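The Second Try
A small lab taught an arm to recover from its own bad grasps, mostly by letting it keep the bad ones

Jedetti is a piece of software that watches a robot arm while it picks things up and decides, several times a second, whether the attempt is still worth finishing. Hậu Lý began writing it in September, after a summer spent deleting failed recordings. The test job is dull on purpose: toy vegetables, colored dishes, and a spoken or typed request to move one onto the other.
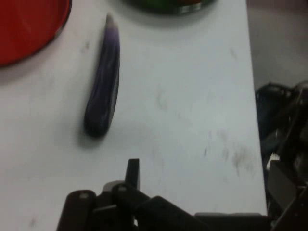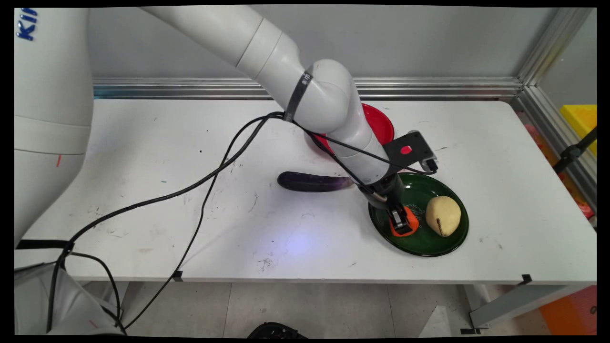
The eggplant, from the wrist camera and from the fixed camera.

What gets thrown away

Most arms that learn by imitation are trained the same way. A person steers the arm through a job, the cameras and joint positions are recorded, and a model learns to produce similar motions when it sees similar pictures. If the person fumbles, the recording is usually dropped. Lý did this for months. He kept a folder of good runs and emptied the other one when the disk filled up.

The trouble showed up at test time. The trained arm would come down a little to one side of a toy, close on nothing, and carry on to the plate as if it were holding something. It would open over the plate, back off and stop. In the good recordings the fingers had never closed on air, so the model had no idea what to do once they had.

"It did the whole dance," Lý says. "It was very confident. I had only ever shown it people succeeding."

His first fix was to have people act out mistakes on purpose. They would miss, pause, go back up and try again. It helped a bit, but acted mistakes look different from real ones. People missed by a wide margin, always on the side they found easiest, and they went back up too quickly.

So the group stopped deleting things. The current training set, which they call Wosolach, has 2298 recordings, and 330 of them contain at least one grasp that failed by accident and was then put right by the person steering. Toàn Tôn went through all 330 and marked two moments in each: when the attempt could no longer work, and when the operator first did something about it.

The gap between the two turned out to be the useful part. Operators often knew they had missed before the fingers closed, and let them close anyway. Tôn puts this down to habit. Her marks teach the model the earlier moment, so that it can give up on a grasp while the hand is still open.

How it works

Jedetti sits on top of an ordinary imitation model, named Welix, and leaves its motions alone unless it has to step in. It looks at the wrist view, the fixed view and how far apart the fingers are, and gives a single score for how likely the present attempt is to end well. While the score stays up, Welix runs as usual. When the score drops and stays low for 4 readings in a row, Jedetti cuts the attempt short, lifts the hand a few inches and hands control back.

The lift matters more than it sounds. From low down, the wrist camera may see mainly tabletop and its own fingers, and a model asked to try again from there tends to repeat the same miss. A little height brings the toy and the dishes back into view. An early version lifted straight up and then retried the identical motion, sometimes for minutes. The present one adds a small random sideways shift.

The wrist view also blurs when the arm or a toy moves fast. Lý tried filtering the blurred pictures out and the score got worse. He now leaves them in. His guess is that the blur tells the model something about speed, but he has not tested that and says so in his notes.

The numbers, and what is wrong with them

The group ran 2000 trials, half with Jedetti switched on and half without. Starting positions were drawn by computer and the toys set out by hand to match. With the software on, the arm finished far more of the runs in which its first grasp had missed. In runs where the first grasp was good, there was almost no difference, except that Jedetti now and then called off an attempt that looked fine to everyone watching.

Those false alarms are the main complaint. They cost a few seconds each, and a long slender toy lying flat sets them off more than a rounder one does. Tôn thinks the cause is in her own marking. Long objects can be held off center and still make it to the plate, and early on she marked several such grasps as lost when they were not. She is redoing them.

There are other limits. All the trials used the same table and the same few toys. The lighting hardly changed. Chu, the scoring script used for the trials, counts a toy as placed if any part of it is over the plate when the hand opens, which is generous. Under a stricter rule, with the whole toy resting inside the rim, both versions do worse, though the order between them stays the same.

A write-up went out to other labs on 2023-04-21, with the marked recordings included. The first question that came back was whether the score could be used to stop the arm before it knocks something over. Lý says it was never trained for that, and the recordings hold very few examples. They have started keeping those too.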